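Kamath College Opens Enrollment for Evening Drawing Program

TESTSIDE — Kamath College will open general enrollment on Wednesday for its evening program in perspective drawing, the first time the course has been offered outside the college's degree schedule. The program has 200 places for the coming term, divided among the main campus in Testside and two branch buildings, in Polia and Drallia.

Current students and employees of the college were given an early enrollment period, which closed last week. The Office of Continuing Education said 145 places remain for members of the public.

The course, listed in the catalog as Perspective Drawing for Adults, runs for one evening a week through the end of the term. Classes begin at 6:30 p.m. and end at 9 p.m., with a short break. Students may enroll at any of the 3 sites and will follow the same lesson plan wherever they attend. Those who miss a class at one site may make it up at another during the same week, provided that a seat is open and the instructor has been told in advance.

The fee is $200 for the term. It covers instruction, the use of drawing boards and T-squares in class, and a printed course reader. Paper, pencils and erasers are not included, and a supply list will be mailed to each student after enrollment.

"Many adults stopped drawing at the age of 10 or 11, when they wanted a house or a street to look right and could not make it do so," said Sharada Iyengar, director of continuing education at Kamath. "What stopped them was very often a question of perspective, and perspective can be taught. We have taught it to our degree students for a long time, and we have had a steady line of inquiries from people who want to learn it without entering a degree program."

The evening program replaces the weekend drawing workshops the college had held at the Polia branch. Those workshops met for a full Saturday and were open to all levels, but enrollment was uneven, and several instructors reported that a single day was too short for students to finish a drawing with any care. A review completed by the art department in December recommended a longer course with shorter meetings. The department also asked that homework be a regular part of the course, and the new plan sets aside the first half hour of each class for looking at drawings done at home.

Instruction starts with the horizon line and the eye level of the viewer. Students then move to one-point perspective, in which lines running away from the viewer meet at a single vanishing point, and draw floors, corridors, tables and plain boxes before any attempt at furniture with curved parts. Two-point perspective follows, with work on street corners and buildings. The last part of the term is given to circles and ellipses, stairs, sloping roofs and cast shadows.

Most of the work is done in pencil. Ink is introduced late in the term for those who want it, and color is not part of the course. Examples for study are drawn from several kinds of image, among them measured drawings, prints, street photographs and computer-made views, so that students learn to find the horizon and the vanishing point in pictures they did not make themselves. 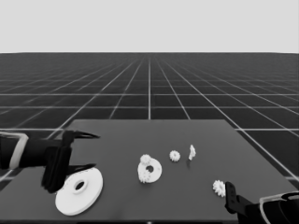 Computer rendering: grid lines on a tiled floor draw together toward the horizon.

Ridwan Santoso, who wrote the course reader and will teach the Testside section, said the spacing of a tiled floor is the exercise on which beginners spend the most time. The usual error is to make each row of tiles smaller by the same amount, he said, which gives a floor that seems to tilt up toward the viewer.

"People guess at the depth of the second row and the third row, and the guess is nearly always too generous," Santoso said. "Once they have drawn the diagonal through the first tile and carried it back, the rows place themselves. I have had students go home and draw their own kitchen floor that same night — one of them brought in four versions of it."

The method he described uses a diagonal line to fix where each new row begins, and it requires only a ruler. Students are asked to learn it before they use the measuring points set out in later chapters. The reader also contains a chapter on drawing without a ruler, to be taken up once students can judge the angles by eye.

Each section will hold one class outdoors, weather permitting. The Testside section will draw along the covered walk between the library and the science building. In Polia the class will meet at the old rail depot, where the platform gives a long, clear view in one direction. The Drallia section will work from the upper level of the town parking garage, with the permission of the town. Folding stools will be supplied. Students who prefer to stand may bring a board with a strap.

If an outdoor class is called off, it will be held indoors at the regular time and the outdoor meeting will move to the following week. Notice will be sent by e-mail by 3 p.m. on the day of the class.

No drawing experience is required. The department advises students who have already taken a college-level perspective course to wait for an advanced section, which is under consideration for next year but has not been approved. Questions about placement may be brought to the art department during office hours, and applicants are welcome to bring a few drawings with them, although a portfolio is not needed for admission.

The course carries no academic credit and no grades will be given. Students who attend regularly and hand in a final drawing will receive a certificate of completion. The final drawing may be of any interior or street, and must be made from direct observation. Construction lines should be left on the sheet.

A selection of final drawings will be hung in the ground floor hallway of the arts building in Testside after the term ends. Students may decline to have their work shown. Drawings not collected by the end of the following month will be returned by mail where the student has left a stamped envelope or tube.

Iyengar said the college had set the fee at the same level for all sites in order to keep enrollment at the branches from falling behind that of the main campus. Under the former workshops, she said, travel was a frequent reason for dropping out, particularly among residents of Drallia, who had no session in their own town.

"We expect that some people will start in one building and finish in another, and the schedule allows for it," she said. "A change in someone's working hours should not mean the loss of the whole term."

A reduced fee is available to residents aged 65 and over and to high school seniors with a letter from their school. Requests must be made at the time of enrollment and cannot be applied later. Full refunds will be given to students who withdraw before the second class; after that date the fee is not refundable except in cases of illness.

All rooms used for the course can be reached by elevator. Adjustable tables are available at each site and may be requested on the enrollment form. Students who need large-print copies of the course reader should say so when they enroll, as these copies are printed to order and take a week to prepare. The Testside room has been fitted with new overhead lamps over the break, and the branch rooms are to receive the same lamps before the term begins.

Parking at the main campus is free after 6 p.m. in the east and north lots. The west lot remains reserved for permit holders at all times. In Polia, students should use the street entrance on the depot side of the building, as the rear door is locked in the evening. The Drallia branch shares its lot with the public swimming pool, and spaces may be limited on the evenings of swim meets.

Enrollment opens at 9 a.m. Wednesday at the Office of Continuing Education, on the second floor of the administration building in Testside, and at the front desk of each branch. Forms will also be accepted by mail but will be handled after those brought in person that day. Places are filled in order of receipt, and a waiting list will be kept for each site. Applicants may put their names on the waiting list for more than one site.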